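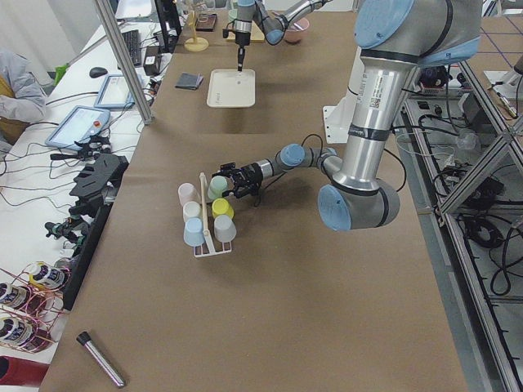

The Cup Question, Revisited

Every spring this newsletter makes a promise to write about something grander than drinkware, and every spring the mailbag brings us back to cups. So we give in. The subject this month is the small plastic cup, the rack it stands on, and the right way up, on which our readers hold views they would not dare express about politics.

To recap for anyone who joined after the winter issue: we said cups should be stored rim down. We said it in one line, near the bottom, between a note on drawer liners and a recipe for getting tape off glass. The replies came to more than we have ever had for anything, including the year we misprinted the date of the swap.

The rim-up party argues that a cup stored upside down traps stale air and tastes of cupboard. There is something in this. If you put a damp cup rim down on a solid shelf and shut the door, you will meet it again in a week and neither of you will enjoy it. But that is a case against solid shelves. A wire base lets the air in underneath, and an inverted cup doesn't collect dust, crumbs or the occasional moth. We remain rim down, and we have the letters to prove how popular that makes us.

On the rack itself: get one with a tall handle in the middle. We held out against these for years on the grounds that they looked like something from a church supper. Then the kitchen at the Gundar Street hall got one, and we watched a full set of six travel from sink to table in one trip, with a hand left over for the door. Two columns, handle between, done. The handle also solves the matter of where to pick the thing up, which with a plain wire tray is answered differently by each person and usually ends on the floor.

A word about color. Matching cups look tidy on the shelf and cause nothing but trouble at the table, where everyone puts theirs down and picks up somebody else's. A mixed set in soft colors, mint, yellow, a light blue, ends the argument before it starts. It does start another one, about who gets the yellow. We have seen grown adults arrive early for the yellow. Pale gray is always the last to go, and we would like to say a kind word for it: it hides scuffs better than the whites and never has to be fought over.

One reader of the Gerness edition asks whether cone-shaped cups are worth the bother, given that they won't sit in her drawer organizer. They won't sit in ours either. They do stand very steadily upside down, though, with the wide end at the bottom, and they stack small for the picnic bag. Lift them straight up off the rack by the sides. Do not pluck them by the base with two fingertips while carrying on a conversation – this is how we lost the best of the old Zaraner set behind the radiator, where as far as we know it still lives.

Next, the table. We have come around to brown kraft paper as a covering for any afternoon that involves washing up, sorting or children. A roll lasts roughly 3 months at our rate, it lies flatter than a plastic cloth, and when you are finished you can write the shopping list on it and then throw out the shopping list. Run it the whole length of the table in one go. Patches creep. Keep a dark cloth folded at one side for drips, and put it back folded, a request we have now made in print on several occasions with no visible effect.

The tray people have also been in touch. Yes, a flat white plastic tray will do most of what a rack does, and it will carry the spoons too. Cups left rim down on one will sit in their own puddle, however, and should be moved along before anybody goes home. We use ours for things that are already dry, with a light wooden board next to it for whatever needs cutting and a small shallow bowl for the bits that have no other home. Every kitchen has a bowl like this. Ours currently holds a button, a key and most of a cork.

The spring kitchen swap is on again in May at the Gundar Street hall, doors at 6. Bring clean things only. Last year 130 items changed hands, a large share of them mugs, and we suspect the same mugs as the year before. Racks are especially wanted, as are lids that belong to something. Tables for display can be reserved from the sign-up sheet by the Tsakiris Lane entrance, and there are 8 left.

Letters on the rim question are closed until the summer issue. Letters on drawer liners are, as ever, very welcome, and there have been none.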